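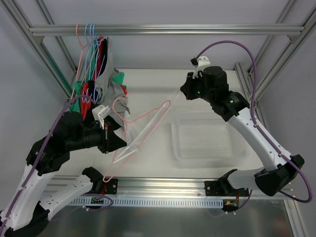
Two-arm hanging cell with a pink hanger on the platform, garments on the rail and the tray at right.

How to Work a Shift With the Two-Arm Hanging Cell
Gellow Garment Care, Istitz plant
Revised 11/03/2018

This guide is for finishing room staff who have moved from the manual hanging tables to the Granonov cells. It covers daily setup, what to do when a cell stops, and how the change affects job duties.

Before the shift
1. Sign in at the Nel terminal and confirm the cell number.
2. Check that the overhead rail is seated and the platform is clear of lint, tags and loose buttons.
3. Hang the wire hangers on the rail. Bent hangers go in the scrap bin.
4. Look at the cables on both arms. Report any that rub or pull tight.
5. Place garments in the basket unfolded, with zippers closed. Do not pack them down.
6. Step back behind the yellow floor line and press Start.

During the run
One attendant looks after 4 cells. Attendants do not reach into a cell while it is running, even to straighten a sleeve. Press Hold and wait for the steady tone first.

Garments may bunch together on the rail. When this happens, press Hold, lift the garments off together, separate them on the side table and return them to the basket. Enter code 318 at the terminal. If a garment falls to the floor panel, use code 622 and send it back for inspection.

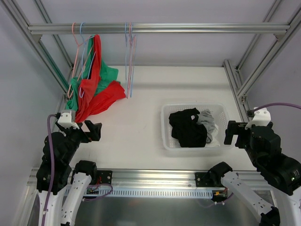
Red and green garments bunched at the left of the rail, with black and gray garments in the basket.

What changes for staff
Hanging is no longer a separate job grade. Employees in that grade have been reclassified as cell attendants at the same base pay, and piece-rate bonuses ended in October. Output from a cell is not used to rate the attendant assigned to it.

Attendants rotate to inspection after each break. Delicate and beaded items stay at the manual tables, and staff who wish to remain there may apply using Form 438.

End of shift
Press Hold, empty the basket, clear the rail and wipe the platform. Record open faults at the terminal before signing out.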